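Search products
Type and press enter

Losovlow Linen Spray Starch, 50 ml tester and 200 ml bottle

I started making this starch because I was tired of the canned stuff flaking all over my navy napkins. You know the little white snow you get when the iron is a touch too hot? I had a whole drawer of table linens I never used because of it, and one January I finally sat down with a pan of potato starch and started messing around. It took me most of the winter (and a few ruined pillowcases, sorry pillowcases) to get to something I wanted to put my label on.

Losovlow is a light to medium starch in a plain pump bottle. No propellant, so it doesn't hiss at you, and the mist comes out finer than I ever got from a can. It's made for cotton and linen: napkins, tablecloths, shirt collars, quilting squares, those crochet-edged hankies you inherited and don't know what to do with. I wouldn't put it on silk and I wouldn't put it on anything with a stretch to it.

The scent is very faint. I tried lavender first like everybody does, and it was lovely for a day, and then my whole ironing closet smelled like a gift shop. So now there's just a little bit of lemon peel in there, and by the time you've folded the cloth you'll hardly notice it. If you'd like it with no scent at all, pick "plain" from the drop-down. Same price.

How I use it

Shake it first, and I mean really shake it, because starch sinks. If the bottle has been sitting on the shelf for a few weeks you'll see a pale layer along the bottom, and that's fine, it mixes right back in. Hold the bottle a forearm's length away and give a napkin 3 pumps. Then fold it over on itself and leave it alone while you do the next one! I was so impatient about this for years. The starch needs a minute to soak into the threads, and if you go straight in with the iron it just cooks on the surface and you're back to the white flakes.

I do my napkins in stacks of five. Spray, fold, spray, fold, and by the time the fifth one is done the first is ready for the board. Medium-hot iron, steam off, and press down more than you slide. For linen I go a bit hotter and I iron the back side first so the front doesn't get shiny.

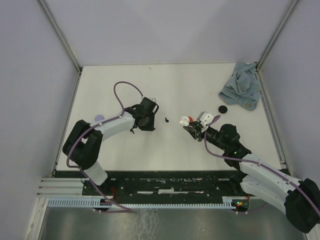
For a collar or a crisp crease, do two light coats with a pass of the iron in between. One heavy coat sounds like it would save you time, but it leaves stiff patches and a wet board cover. If you do overdo it, just dampen the cloth and iron it again, or toss it in the wash. It comes out in a regular warm cycle with your regular detergent.

Quilters, I hear from a lot of you, so a quick word. Yes, it works for piecing, and I use it on my bias strips because they behave so much better. Starch before you cut. If you starch after, the pieces can shrink a hair and your points won't meet, and then you'll be mad at me. And please don't put fabric away for the long haul with starch in it, as bugs like it. Wash the finished top and store it clean.

What you get

The 50 ml tester is enough to do a good pile of napkins and decide if you like it. The 200 ml bottle is what I keep by my own board. Both have the same pump, so you can refill the small one from the big one if you want something for a sewing bag. I also sell the starch in the Talebi gift box, along with a cotton pressing cloth and a little brass-colored tin of pins, and that one goes fast before the holidays.

Keep it somewhere cool with the cap on. There's a mild preservative in it, but it's still a plant starch, and a bottle left in a hot car will go sour on you. You'll know, trust me. If the pump clogs, run the nozzle under hot water and pump some clean water through it.

Shipping

I pack orders on Friday, so anything that comes in by noon that day goes out in the same batch. Later than that and it waits for the next one. Bottles go in a Fastard mailer with the pump locked and a twist of tape around the collar, and I've been happy with how they hold up. If yours shows up leaking anyway, send me a picture and I'll mail another.

Local folks can choose pickup at the Hinbridge shop at checkout and skip the postage. Ring the side bell if the front is locked, I'm probably at the ironing board with the radio on.

Contact | Shipping and returns | © Losovlow Linen Care | Back to top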